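Right, a thread on moving my whole book collection out of boxes and into some kind of order, seeing as three of you asked.

Total after the weekend: 288. I thought I had maybe half that. 174 of them are novels and the rest is cookery, maps and stuff I bought on holiday and never opened.

First attempt was by colour. Looked lovely, lasted 2 days. I could not find a single thing and I own far too many orange spines.

Second attempt was alphabetical by author. Fine for the novels, hopeless for the walking guides. Who remembers who wrote a walking guide?? I just want the one with the Cestau coast path in it.

So now it's by where I'd want to read it. Bath books, train books, kitchen books, ill-in-bed books. My sister thinks this is unhinged but I found the soup one in seconds last night – very smug about it.

Big books go at the bottom, by the way. I had the atlas up high at the old flat in Trollwood and it nearly had my toe off in July.
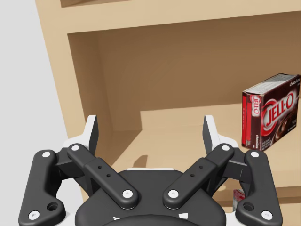 Posted by inkandcrumbs · 9/11/19

Also, leave gaps! Every shelf I filled right to the end was a pain within a week. You will buy more. You know you will.

Duplicates are going to the swap box at the station. Two copies of the same bread book, no idea how.

Still undecided on poetry. Bath or train? Answers below please, I've got a pile of it on the stairs and I keep stepping over it.

Recent posts
Is it too early for mince pies
The Tawhiri teapot, one year on
Swapping my phone over to Cellport – a moan
Soup for people who hate chopping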